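4.3 Fit and wear of the maternity work trousers

The trousers gave more trouble than the tunics. In the earlier issue, which Prernen had used with few changes since 2002, a pregnant employee was given the standard trouser in a larger size and a pair of suspenders. Waist room was gained this way, but the rise, thigh and hem grew with it. Several wearers told us they folded the hems and pinned them, and pins are not allowed on the packing floor. The two new patterns were drafted to break this link between waist and leg size.

Pattern A has a full stretch panel that covers the belly and ends under the bust. Pattern B has a low front band that sits below the belly, with side tabs that can be let out. Both use the same leg block as the standard trouser, so a wearer keeps her usual leg size throughout. The main cloth was the polyester-cotton twill already supplied by Wostex. The panel in Pattern A was a cotton-rich rib knit from Plallent, chosen after the first knit we tried went slack in the wash.

Each wearer received both patterns and was free to switch between them. We did not assign an order. This makes the comparison weaker than a crossover trial would have been, but the site managers were not willing to ask staff to wear a garment they found uncomfortable, and we agreed with them. Wear diaries were filled in at the end of each shift. In total about 1000 shift entries were usable. Entries were left out when the pattern letter was missing or when the wearer had spent the shift in office clothing.

Most wearers started in Pattern B and moved to Pattern A as the pregnancy went on. The usual reason for the change was that the front band rolled down when the wearer bent forward or sat on a stool. Letting out the side tabs helped for a while and then made the back waist gape. A smaller group went the other way. These women found the full panel too warm, above all in the rooms next to the wash line, and preferred to wear Pattern B low with a longer tunic over it.

Comments on the knee and seat were much the same for both patterns. This was expected, as the leg block is shared. Pocket placement drew more comment than we had planned for. In Pattern A the front pockets had been removed to make room for the panel seam, and wearers missed them. Food handling rules at the sites bar open pockets above the waist, so the tunic could not make up the loss. A patch pocket on the outer thigh was added to the second batch and was well used, though it caught on trolley handles when it was set too far forward. Dong-geon Choo redrafted it closer to the side seam, and no further complaints of this kind were entered.

The diaries also asked about the task done for most of the shift. Standing tasks with a short reach gave the fewest comments on fit. Tasks that called for leaning over the work gave the most, and they were the ones in which the band of Pattern B rolled. Placing mixed fruit and vegetables in a round container (Figure 3) was logged as a leaning task when the bench was low and as a standing task when it was at elbow height. Bench height was not recorded separately, so the effect of the bench and that of the garment cannot be fully pulled apart in our data.

Áine Tully checked the task codes a second time against the shift rosters. Differences were minor and were settled in favor of the diary, on the view that the wearer knew best what she had done. The Tak sizing chart, which the sites use for ordering, was not changed during the study.

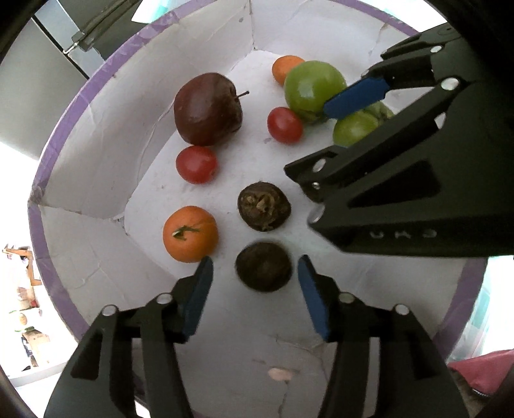
Figure 3

Laundering was handled by the usual contractor under the same program as the standard uniform. The twill held its size in both patterns. The rib knit lost a little length over the first washes and then settled, and the panels for the final batch were cut longer to allow for this. Seam failures were confined to the side tabs of Pattern B, where the stitching pulled away from the twill at the inner end of the tab. A bar tack was added at that point before the garments described in Section 5 were made.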